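Keep the Old Ledger Open a While Longer

Every vendor that sells accounting software will tell you its import tool brings everything across. Ours was Jirico, and the import did bring the balances over. It did not bring the habits, the odd account names or the notes typed into memo fields by people who left years ago. My view is that a small firm should run the old file and the new one side by side for 2 full months before it lets go of anything.

I keep the books for a parts distributor in Lurkadcombe. We moved in June. The trial balance matched on the first try, and I was told that meant we were finished. Then I opened the vendor list and found 23 names that existed twice, once with a trailing space and once without. 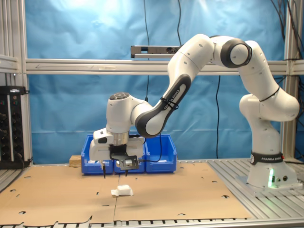

A Franka Emika robotic arm over a sheet of cardboard.

None of those duplicates changed a total. They did change who got paid, or would have, if I had let the first check run go out of the new system. Our account with Brerkalach was split down the middle – half the open bills under one name and half under the other – and the aging report looked fine until you read it line by line.

Sunil Karunaratne, who handled the move for us, thinks double entry for that long is a waste of wages. He would rather clean the lists first, switch over in one night and fix what turns up. I understand the argument. Typing a bill twice is dull work and it costs money.
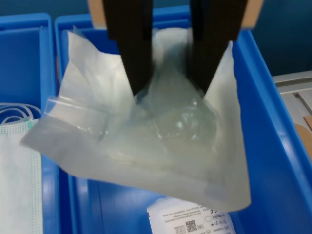 But cleaning lists first only catches what you already know to look for. The sales tax codes were never on our list of problems, and four of them came across pointing at the wrong liability account. I found that by comparing the two reports at month end.

If you can't spare the time for everything, run payables and sales tax in both and leave the rest. Keep a read-only copy of the old file on a machine that still opens it, and pay for the extra license.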